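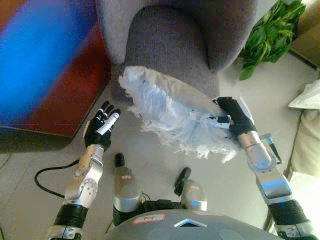
*Essai de préhension : un sac plastique blanc dans la main droite, la gauche ouverte.*

## Régler la prise d'un objet souple

Un sac plastique glisse, se plisse et ne pèse presque rien. Le réglage prévu pour les objets rigides ne convient pas.

1. Posez le robot face à un fauteuil, arrêt d'urgence à portée de main.
2. Dans le fichier `main_droite.cfg`, mettez la course de fermeture à 800 et le seuil d'effort à 214.
3. Fermez les doigts à vide. Si un doigt force, reprenez la tension de son câble.
4. Présentez le sac par le bord et lancez la fermeture.
5. Levez le bras lentement, puis tenez la position 8 secondes.
6. Rouvrez la main et notez la valeur d'effort relevée.

Si le sac s'échappe, montez le seuil par petits pas et recommencez à l'étape 3. Ne modifiez pas la course en même temps.

Gardez les câbles du bras gauche hors de la zone de travail du bras droit. Sur la version de mars, le poignet pouvait les accrocher en fin de rotation.

Réglages relevés par Myroslav Zhuravel, atelier Dukimmont, 16/06/2018.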